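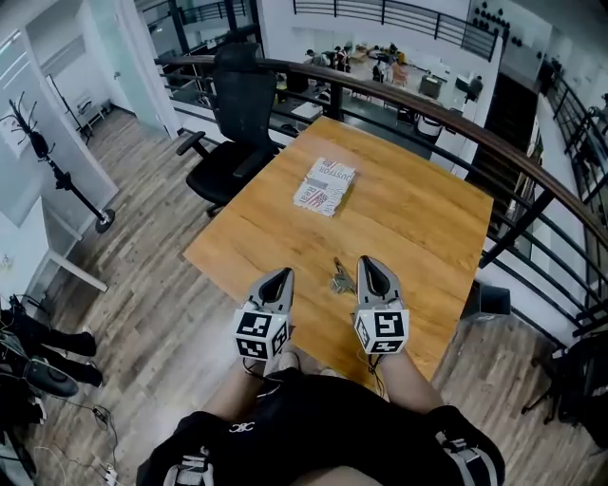
Walnut ink, second batch — 9/20/20

I finally got the second batch strained last night, after leaving the husks to sit far longer than I meant to, and I am so glad I did! The first batch was a nice enough brown but thin, like tea somebody had been stingy with. This one is a proper dark chocolate straight off the pen, and it only goes a little warmer as it dries. Dace Rätsep tried it with her wide nib and wrote her own name four times over, which I am taking as praise.

What went in: husks from the tree at Gagnon (the black ones that had already gone soft), tap water to cover plus a good two inches, and a rusty nail for the last hour. I simmered it low with the lid tilted and topped it up once. I had 2,000 ml to start with and came away with 139 ml after straining and cooking it down, so anyone hoping for a whole jar each is going to be let down, sorry. Gum arabic went in while it was still warm, a pinch at a time. I should have ground it finer. There were little clear lumps at the bottom of the pan, and I chased them with the back of a spoon for ages before giving up and straining again through an old pillowcase.
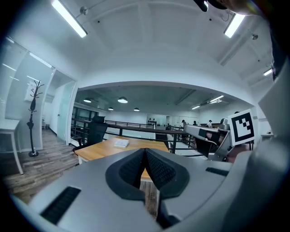 The pillowcase is now ruined, by the way, or else it is the best thing I own, depending on how you feel about brown. Jhun Tiongson wants to cut it up for book cloth. He also thinks we should add a clove or two against mold, the way his aunt does with her homemade paste, and I'm going to try that in the smaller bottle and leave the other one plain so we can compare. Both are in the fridge door, labeled, please do not move them next to the coffee syrup again.
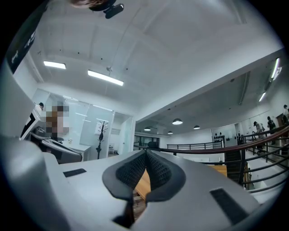 Matching the brown from one batch to the next is the part I keep fussing over. I had both sets of swatches side by side at home under the kitchen lamp and would have sworn they were the same color, only one stronger. At the office they looked quite different, the new one much redder. I suspect the white ceiling there does us a favor, throwing back a plainer light than my yellow kitchen does, though the pale tan of the wood pulls everything warm if you lay a swatch straight down on it. So, a sheet of white underneath from now on, and I'll do the same at home.

Still to do: feathering test on the cheap Vomley pad, which soaked up the first batch like a sponge. Window test for fading, half of each swatch covered. Ask Dace for her nib back — no, it's her nib, ask her for the holder.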